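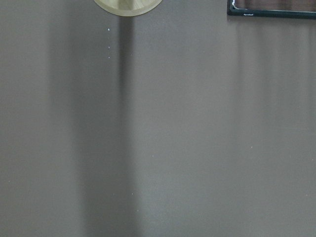
January, notebook for the Psalms reading group, second evening on Psalm 23. I went in wanting to spend the whole time on verse 5, "Thou preparest a table before me," and for once we nearly did! My trouble with the verse is that everybody pictures a banquet, and the Hebrew word (shulchan) doesn't ask for one. A bare gray top with one pale round thing, a dish or maybe a lid, up at the far side of it would do for a shulchan. The psalm never tells us what's served. It gives us the table, the oil and the cup, and then it hurries along to goodness and mercy.

Marina Chatzigeorgiou brought the Greek (she reads the Septuagint the way I read the newspaper) and pointed out that there the cup is a cup that makes you drunk, more or less. Big laugh, then a good half hour on whether David would have minded. I say no. She says the translators knew what they were doing and we should stop tidying up after them. I've written "ask again" next to that in the margin because I want to see how the church fathers handled it. I remember one of them reading it as the communion cup but can't remember which, so look that up before next time.

The other thing that got people going was "in the presence of mine enemies." Are they at the table? Watching from the hill? The old commentary in the Elholm library has them standing off at a distance, jealous, and I've never liked it. I read *neged* as plain "opposite," facing me, close enough to pass the salt. Not everyone was convinced, and somebody asked (fair question) why there's no mention of them being invited.

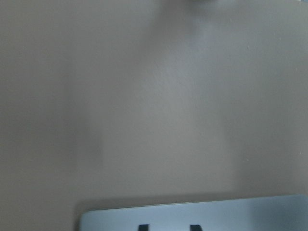
I said the verse leaves that open and so should we. Then I went home and worried that I'd dodged it, so I reread 2 Kings 6, where Elisha has the king of Israel feed the Aramean soldiers and send them home. There's an actual meal with actual enemies! It's a great feast too, which doesn't help my plain table theory one bit. Must bring it up next time even though it hurts my side.

Leftovers for me:

- Psalm 78:19, "Can God furnish a table in the wilderness?" Same noun, and the people asking are complaining. Read the two side by side.
- Type up the handout for the Noltgate people, bigger print this time, 40 copies.
- Shepherd or host? We keep arguing about where the picture changes. I put it at verse 5, Marina thinks the shepherd never leaves.
- Return the Elholm commentary. It's overdue.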